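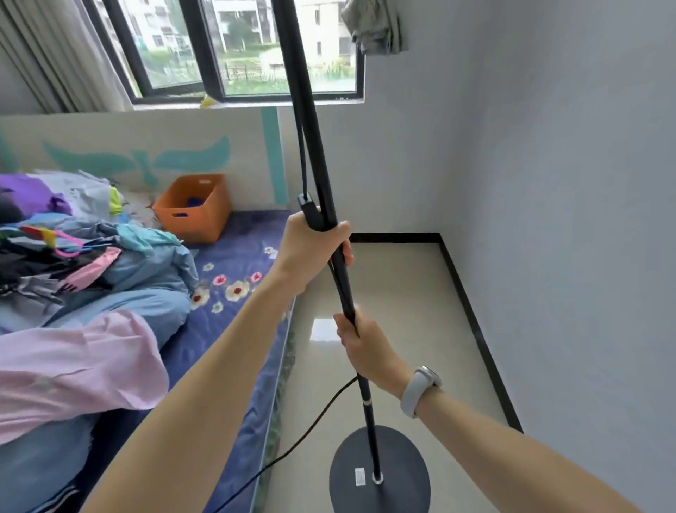
Lukov paid me by the lamp. Two dollars a lamp, and the lamp had to be moved properly, left hand up by the switch, right hand low, slow enough that the thing learning from me could keep up.

I did my lamps in the bedroom because the floor was good for it. By August I'd done 89 of them and my laundry was still all over the bed, which I kept meaning to fold (folding paid 4 a pile, but they wanted it neat!). So I moved the lamp to the window. I moved the lamp to the door. I put it down so gently you'd think it was asleep.

Then one night Parisa Ghasemi called from the Lukov office. I'd only ever had emails from her.

"You do a little thing," she said. "Before you let go. You sort of pat the pole."

"I do not."

"You do. With your right hand. And now it does it too."

She sent me a clip from the test room in Grustano. There was the robot, big gray shoulders, walking a lamp across a carpet. It set the base down, waited, and gave the pole two little pats, exactly like my dad used to pat the hood of the truck when he'd parked it for the night. I watched it over and over in the kitchen with my dinner going cold.

"Do you want me to stop?" I asked her.

"Well, I'm supposed to say yes," she said. "They need 200 clean ones from you by Friday."

I said sure, okay, clean ones. Then I went back in and took hold of the lamp, and carried it over by the wall, and stood there with my hand on it.

Recent stories
The Kander Ferry
My Sister's Other Kitchen
Lowther in the Rain
Four Keys and a Dog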